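From the Back Bench: letting the robot change its mind

Hello again from the Rendton end of the building, where the heating is still stuck on tropical and the kettle has finally been replaced (thank you, whoever that was!). I promised last issue I'd write up the regrasp work once we had numbers I was willing to put my name near. We do now, so grab a cuppa.

For anyone who missed the July newsletter, the question we've been chewing on is a pretty simple one. When an arm goes down into a bin for an object, how early can you tell that the grasp is going to be a dud? Most of the pipelines we've tried, including our own old one, commit to a grasp from a single look, close the fingers, lift, and only then check whether there's anything in the hand. If there isn't, back you go to the start. It's slow, and it drives me up the wall to watch.

Our new method, which we've been calling Nikmont for reasons lost to a very long lunch, adds a second decision on the way down. The policy proposes a grasp as usual, but while the hand is descending a small value network keeps scoring that grasp against a handful of nearby alternatives. If one of the neighbours pulls far enough ahead, the arm slides over to it mid-descent. The tricky bit was the threshold. Set it too low and the hand dithers over the bin like me in front of the gelato counter, set it too high and you may as well not have bothered.
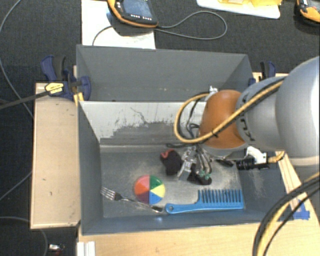
Flat things have always been our weak spot. A chunky object forgives you a centimetre of error, but anything thin that lies close to the floor of the bin leaves the fingertips very little to work with, and the depth data down there is rubbish on a good day. So we built the hard set out of exactly that sort of object, with the blue wide-tooth comb and the metal fork as my two personal nemeses. The comb is the sneaky one, because the best spot on the handle and the best spot on the toothed half get nearly the same score from above, and the old policy would happily aim for the midpoint between them. The fork has a shiny handle, and shiny is its own kind of misery for a depth camera.

Now the numbers. We ran 60 attempts with the old single-look policy and 60 with Nikmont, same objects, same bins, with the layouts reshuffled from a fixed list so neither side got the easy ones. The old policy finished on 64 per cent of its usual easy-set throughput. Nikmont got to 103 per cent, meaning it cleared the hard set slightly faster than the old one clears the easy set! I made our lot rerun the analysis before I'd believe it.

A few grumbles, in fairness. The gain is nearly all on thin objects, and on the chunky ones you'd struggle to pick the two policies apart. We've also only tested in one style of bin, and the colour and finish of the walls could well be helping us. The Indau group has offered to try it on their deeper bins, and I'd love to see it fall over somewhere new.

Next up is the Van Hecke threshold schedule, which tightens as the hand gets lower so that late changes of heart need better evidence. Early runs look promising, though I've been burnt by early runs before. Code will go on the shared drive once I've tidied up the comments, some of which were written after midnight and aren't fit for company. If you've got thin, flat, annoying objects at home that you can spare, drop them in the tub by my desk – no knives please, and nothing sticky.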